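Workshop notebook, laundry build
2023-11-13

Two arms, one basket, one washing machine. I've been putting off writing this up because the bench was a tip and I wanted to sit down with a cup of tea first, so apologies to Sepehr if some of it is a bit muddled!

Started with the grippers. The lime mount plates are both on and I like them a lot (Yasuo says they look like tennis balls, he is wrong). I'd printed the first pair too thin and they flexed every time the fingers closed, so these are 6 mm thicker across the middle and the wobble has gone. Took me most of the morning to get the screws in, mind you, as I'd left no room for the driver. Note for next time: open up that side pocket in the drawing BEFORE printing.

Then on to the red shirt, which is still our main test piece. It's slippery stuff and the trim gives the fingers an edge to find, so it's a fair mix of easy and horrible. 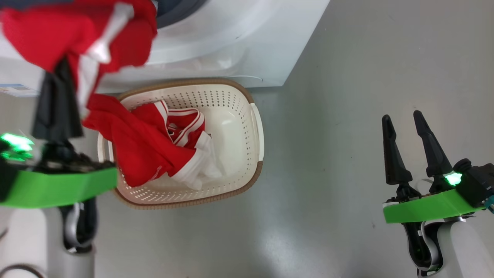

Grip force is set in the Haleo panel as a percentage, and I'd had it at 100 all last week like an idiot. Brought it down to 60 and the motors are a lot quieter. I haven't tried 60 on towels yet. Robel reckons a heavy one will just slide out, and he's probably right, but I'd rather find that out than guess.

The other thing is the left and right arms don't agree about where the floor is. If I ask both to go to the same height the right one stops a bit high, and I've been fudging it with an offset in the Jara script which I am not proud of. Florence had a look over my shoulder and thinks it's the shoulder bracket and not the code at all. Going to shim it and take the fudge out, then run the floor touch again. If it's still off after that I'll go back to blaming the code.

Wrist cameras next. Nasrin wanted a proper look at what they get when an arm comes in next to the machine, mostly to see how much of the door and the basket you can get in one go without moving the base. 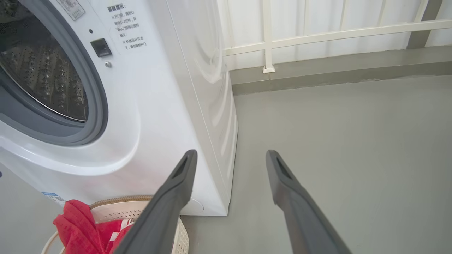
I think we can live with that angle, though I'd like to try tipping the camera up a touch so the fingers take up less of the view. The bracket only has fixed holes at the moment. A slotted one would be dead easy to draw up, and I've got enough black filament left on the Nudico roll to do both sides.

Cables! Still need clips on the left arm. I keep meaning to do it and then I get distracted by something more fun.

To do:
shim the right shoulder bracket (Florence has the thin washers)
slotted camera bracket, print 2
cable clips, left arm
towel test at 60, then up to 100 if it slips
ask Sepehr if the Hundmont power supply is spare, I'd like it back by January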